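"You can feel it when someone's rushing": teaching an arm by hand, then from across the room
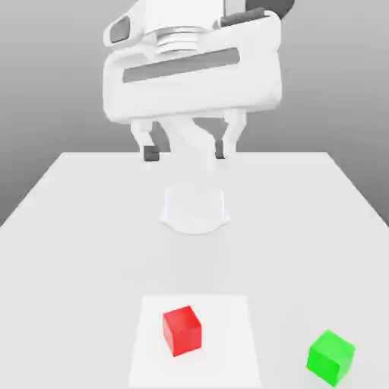
Vokness Teleoperation and Demonstrations Team

Wilma Munro has a cold and ten minutes before her next session, so we talk while she sets up. Two cubes, red and green, a white mat, one arm in simulation. She runs the demonstration side at Vokness, which means she spends most of her week showing a robot how to do things she could do in a second herself.

"Stacking, sorting, moving a block on to the mat or off it. People are a bit let down when they see it. They want it to make tea."

She started on real hardware, in Arkiswood, taking hold of the arm and pushing it through the job. Hand guiding. Good for learning, she says, bad for shoulders. "You get very intimate with the elbow joint. And your own arms are all over the camera view, so half of what you record is a person hugging a machine."

Now it's mostly remote. A hand controller, a screen, a footswitch to start and stop. The simulated table came in August, for training new people and for trying out a task before anyone books time on the real arm. In simulation the cubes can be put somewhere new each time at the press of a key. No bending down under the desk to find the green one.

Is it easier? Long pause, nose blown.

"Easier to do, harder to do well. With hand guiding you feel the weight. On the screen you've got your eyes and that's it. New people come down too fast, they clip the top of the cube, then they wiggle. The wiggle goes in the recording. So the robot learns to wiggle."

Jucélia Lacerda, at the next desk, has been listening. She trains the models on what Munro's team records and she has opinions about wiggling.

"I can tell who did a run without looking at the name," she says. "Wilma stops above the cube, squares up the fingers, goes straight down. Jarmo comes in sideways like he's parking a van."

Jarmo Turunen is not in the room to defend himself. Munro does it for him. His runs are useful, she says, becuase a model that has only ever seen one tidy approach falls to bits the first time it starts from a bad spot. She wants a mix. What she doesn't want is hesitation, or a person changing their mind halfway across the table.

The first set for this task was 800 runs. They threw out a good few, then went back and recorded more with the cubes turned at odd angles. Total now is around 3,000. The cube angle matters more than I'd have guessed. If it's turned even a little, the fingers have to turn with it or you grab by the corners and it spins.

"That was our worst week. Everything looked fine when the cube was square on. Turn it a bit, rubbish."

And the second cube, what's that for? To be left alone, mostly. The instruction might name one colour and the robot has to ignore the other. Lacerda says early versions went for whichever was nearest, whatever you asked. They'd recorded too many runs where the nearest one happened to be right. "Our fault. It copied us perfectly."

Sessions are capped at 16 minutes now, then a break. Munro pushed for that. Before, people did an hour at a stretch and the last third was no good to anyone - you could see the paths getting lazier, she says, grips getting lower, releases getting early. "You can feel it when someone's rushing. I rush. I'm rushing now."

Last thing, coat half on, I ask whether she'd go back to hand guiding. For some jobs, yes. Anything with a push or a scrape in it, where you need to feel the surface. They've kept the older arm for that. Then the next trainee is at the door and she's pointing them at the footswitch, "left one, no, your other left", and I'm let out.

Comments

Tania Jayasinghe
We had the same nearest-object thing with tins. Swapping the positions for half the runs sorted it. Took us far too long to spot.

pemer_dan
What controller are they using? Mine drifts after a while and I have to keep re-zeroing it.

Amber Hollis
Would of liked more on the breaks. Do they throw away a run if the person says they were tired, or only if it looks bad?

Jarmo Turunen
I have never parked a van sideways.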